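25 November 2022

Finish trials, cont. Third coat of the Clestero oil went on the walnut offcuts this morning and wow, the difference from coat two! The figure finally pops. I'd thinned the first coat 60/40 with the citrus solvent (Imre's recipe) and left it overnight before touching it. Coats two and three went on straight, wiped back after 40 minutes.

Sanding notes, so I don't forget: stopped at 240 on pieces A through D, went up to 400 on E and F. E and F look gorgeous dry but they barely took any oil. D is the winner so far — deep, even, no blotches near the knot. Piece B has a sticky patch along one end where I missed a puddle. My fault, will scrub it with a gray pad and recoat.

Also dug out the Okafor test boards from 2003. Same shellac-under-wax schedule on all of them, and they've held up so well! A little yellowing on the maple, nothing on the cherry. I'd love to try that schedule again on something that gets real use, like a tabletop with a wavy grain, where the light can move around in it.

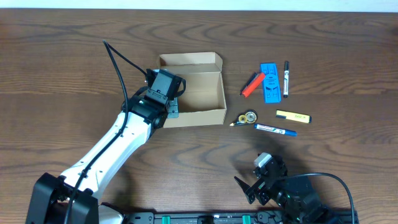 Imre Szilágyi thinks shellac is wrong for any desk or table that sees hot mugs, and he'd go with the oil and just plan on a fresh coat every November. Fair point, though I still want to see a water ring on it with my own eyes. Going to set a mug on a shellac board and a D-type board side by side, up to 60 minutes each.

To do: order more from Renanton (two cans, the small ones), relabel the jars, weigh piece D again. It was 238 g before oil.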